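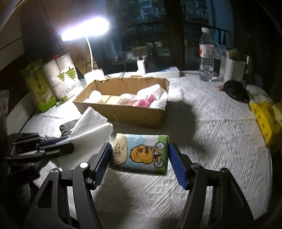
Forum: Moving, Packing and Storage
Thread: Foam sheet, straw stuff and tissue packs as filler. Does any of this hold up?

hallwaygoblin
I'm sending a box of odds and ends to my aunt in Hidmont and I'm trying not to buy anything new for it. So far I have one cardboard box with the flaps already gone, a pile of white foam sheet, some straw-looking fiber that was in the bottom of something else, and a bunch of pocket tissue packs. The one in the picture is the Breeze one with the bear on the bicycle.

My plan is to use the tissue packs as the squishy filler in the gaps. They weigh nothing, they give when you press them, and she can use them when they get there. I read this tip on three different blogs and every one of them used almost the same sentences, so I don't know how much I believe it.

Has anybody done this and had the stuff arrive in one piece? Please don't link me to a packing store.

crate_skeptic
I've seen that tip going around too and I don't buy it. A tissue pack gives when you press it, sure. Then it stays pressed. Take one out of a coat pocket after a week and look at it. It's flat. Filler has to push back, and paper tissue in a plastic sleeve doesn't push back much after the first good squeeze.

Fine for stopping a rattle. I wouldn't put one between two things that can break.

Also, what are you closing that box with? No flaps means no lid, and no lid means you don't have a shipping box.

marigold_ct
I've mailed tissue packs as filler to my sister for years, no problems. I think people overthink this.

crate_skeptic
What else was in the boxes?

marigold_ct
Socks, mostly. Tea. A puzzle one time.

crate_skeptic
So nothing that could break.

marigold_ct
The puzzle could have broken!

tapegun_ray
Puzzle comes pre-broken.

Flaps matter more than filler. When you cut the flaps off you lose most of what keeps the sides from bowing out. And the rim on yours looks a bit torn already. You can slide the whole thing into a bigger box and treat the first one as a tray. I've done that plenty of times. I would not tape a flat piece of cardboard across the top and call it a day, I've done that too and I got a box back that looked like somebody sat on it.

hallwaygoblin
Okay, the bigger box makes sense. I have one from a fan that should fit around it.

On the flaps, I didn't cut them. I got the box like that.

What about the foam? I've got foam around the white bundle and the bigger white block, and one spare sheet folded up on the table. The tan block and the pink package don't have any foam on them.

Vandana Rawat
I packed orders for a gift shop in Prirnuvstead for two holiday seasons, so take this for whatever it's worth. The thin foam sheet is for scratches. People see foam and think cushion. One layer keeps the finish nice and does almost nothing if the box gets dropped on a corner. You need several layers on anything breakable, and then something around those layers so the bundle can't travel.

Your spare sheet should go on the tan one if it has corners. Corners wear through paper wrap. The pink one depends what's inside.

I half agree about the tissue packs. We used to put soft goods in the gaps when a customer ordered both, and it worked all right in small gaps near the top. Along the bottom they went flat, the way he says.

hallwaygoblin
Pink one is a bar of soap and some hair clips. Not worried about it.

crate_skeptic
I am, a little. Is the soap scented? Put scented soap in with tissues and tea and everything in there is going to smell like soap by the time it gets to Hidmont. The tissues will soak it up first.

marigold_ct
That sounds like a plus to me? Nice smelling tissues.

crate_skeptic
For somebody's nose, when they've got a cold. Okay.

LorraineRudd
Coming at this from the other end, because I'm the aunt type who gets these boxes. Please go easy on the straw. My nephew sent me a mug packed in it and I was picking bits out of the rug until July. It gets in knit things the worst. If you've got a scarf or gloves or anything like that going in, bag it first or leave the straw out.

And I've never once thought "how clever" about what the filler was. I do like getting tissues, though. A bear on a bicycle would stay on my kitchen counter a good while before I opened it.

hallwaygoblin
There's some of the loose stuff poking up at the front of the box right now so I guess I'm guilty. I'll pull out what I can.

The bear was kind of the point of sending them. She collects bear things. The filler part was me trying to be smart.

tapegun_ray
Then send the bear as a present and let something else be the filler. If she likes the picture you don't want it creased to heck. Lay it flat on the very top, bear side up, and she sees it first thing.

Newspaper for the gaps. Balled up tight, tighter than you think.

marigold_ct
Newspaper gets ink on everything.

tapegun_ray
He's got foam on the good stuff.

hallwaygoblin
She. But yes.

tapegun_ray
My mistake.

Negi
Disagree on newspaper, and I'm surprised no one has pushed back harder. Balled newspaper goes flat the same as tissue packs do, it takes longer is all. People trust it because their parents used it. I ran my own little test, dropped the same box from counter height onto a garage floor, jars inside, newspaper in one round and cut-up cardboard strips in the other. Newspaper lost a jar. Strips didn't.

crate_skeptic
One drop each?

Negi
2 drops each.

crate_skeptic
So you broke one jar in four drops and now newspaper is no good. I'm on your side about it going flat, but that's not a test. Could have been a bad jar.

Negi
It's two more drops than you did.

Vandana Rawat
Both of you are a bit right. Cardboard strips are good if you have the patience to cut them. We did not have the patience. What we did was fill the gaps, close the box, and shake it by the ears. If you can hear or feel anything move, open it and add more. I trust the shake more than I trust any particular filler.

hallwaygoblin
I can't close it to shake it yet, but I'll do that once it's inside the fan box.

Does anyone know if those inflatable pillow things are better? There's a brand called Jitasside that keeps coming up, a roll of 200 for way more than I want to spend on a box of soap and knickknacks.

crate_skeptic
Nobody sending one box needs 200 of anything. Ask at work or ask a neighbor, everybody has a bag of those pillows in a closet they feel bad throwing out.

The reviews I've read for that roll all sound like the tissue pack blogs, by the way. Lots of "game changer." I'd want to hear from one person who got a broken plate.

LorraineRudd
I have a bag of them in my closet. He's right about feeling bad.

marigold_ct
I still think the tissues would be fine in the gaps. I'm going to keep doing it.

crate_skeptic
With socks, go ahead.

hallwaygoblin
Where I've landed for now: box goes inside the fan box, spare foam sheet goes around the tan block, more layers on the white bundle because that's the ceramic one, straw out, newspaper down the sides since I have it. Soap goes in a zip bag. Bear goes flat on top. The other tissue packs can fill in up near the top where Vandana said they do okay.

I'm mailing it Thursday if the fan box fits. If it doesn't I'm back here asking about flaps.

tapegun_ray
Measure the fan box before you wrap everything. Inside, not outside.

hallwaygoblin
Going to go do that.

Negi
And write down which filler was next to what. If something breaks I want to know.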